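Open day at Suletance Studios

I have been wanting to see the inside of Suletance for a long time, so when Ekaette Nwachukwu sent me a message that they were opening the doors on Friday for anybody who makes music, I said yes before I even checked what I had on. I sing a bit, mostly at church and at other people's weddings, and I have never recorded anything except on my phone. So take this as a report from a beginner!
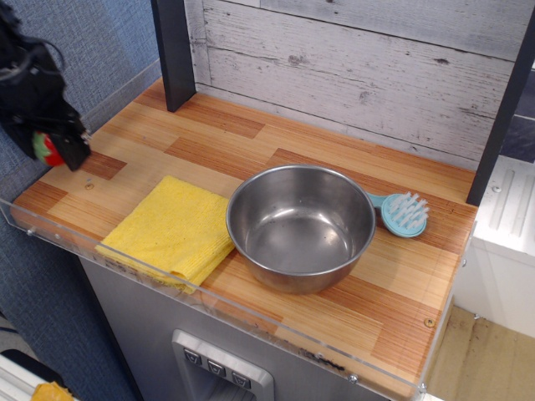
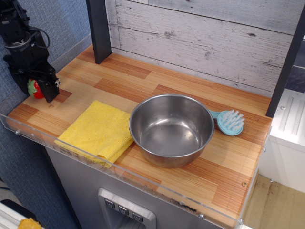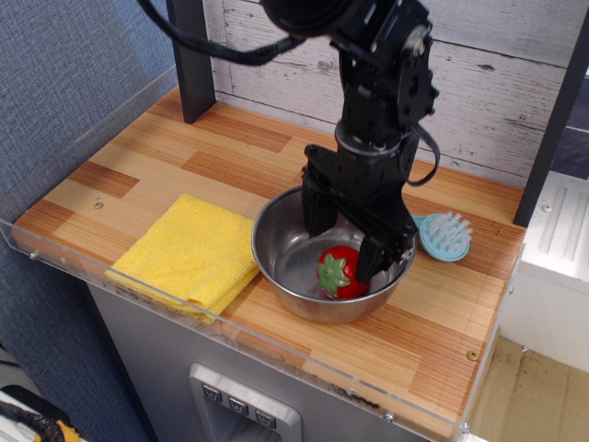
Toy strawberry and gripper at the wood-patterned counter.

We got there at ten in the morning and the line was already down the stairs. They only let 20 people in at a time, and my group got Nima Kordestani as a guide. He is one of the engineers and he talks very fast, but he is so happy about his work that you don't mind asking him to say it again.

First stop was the big live room. I thought it would be bigger, to tell you the truth, but the sound in there is something else. Nima had us all clap one time together and then stop, and the clap just dried up. Then he pulled back the heavy curtains on one wall and we did it again and it rang like a school hall. Same room! He said the singers usually want the curtains open and he usually wants them closed, and they fight over it every week.

After that we squeezed into the control room, seven of us on a couch made for four. Nima played us a song by Riria, a group that has been recording there since November. I didn't know them before and now I can't get the chorus out of my head. He took away the drums, then the bass, then the guitars, until it was only the lead voice left, and you could hear her breathing before each line. There was one place where she laughs a little at the end of a word. He said they had a cleaner take and the whole band voted to keep the laugh. I would have voted the same.

The best part for me was Shuk-fan Chou's vocal session in the small room. She has coached choirs for years and she doesn't waste time. She asked who wanted to try the booth and of course everybody looked at their shoes, so Ekaette pushed me (thank you, Ekaette, I think). I sang two verses of a hymn I have known since I was a child and I still managed to mix up the words. Shuk-fan told me I was lifting my chin on every high note and closing my own throat. She had me sing it again looking at a spot on the floor, and it came out so much easier that I started grinning in the middle of the line. You can hear the grin on the playback too.

Lunch was rice and a very peppery stew out in the yard, and then Dae-han Bang and Ryszard Czerwiński played a short set, keyboard and upright bass. They call themselves Pareo. No drummer, no backing track, and people were dancing with plates in their hands. Ryszard broke off between songs to tell us how he carried that bass up three floors because the elevator was full of flowers for somebody's wedding. I bought their record at the table afterward. They pressed 400 copies and mine is number 200, which I have decided is lucky.

Now the money, because I know some of you will ask me. A full day with an engineer is 2975, and that gets you the live room and the booth but not the mixing. It's out of my reach for now. They do rent the small room by the hour in the evenings, and Shuk-fan said if four or five singers come together and share, it's not bad at all. Ekaette and I are already looking for the other three.

A few small complaints. The parking is terrible, go by bus. The talk about copyright at two o'clock was in a room next to the drum workshop and I caught maybe half of it. And the tea had finished by the time my group reached the table.

They are planning another open day but there was no date yet when I asked at the desk. You put your name and number in the book by the door and they call you. I put mine, and I put my sister's too, so if she is reading this, pick up when they ring.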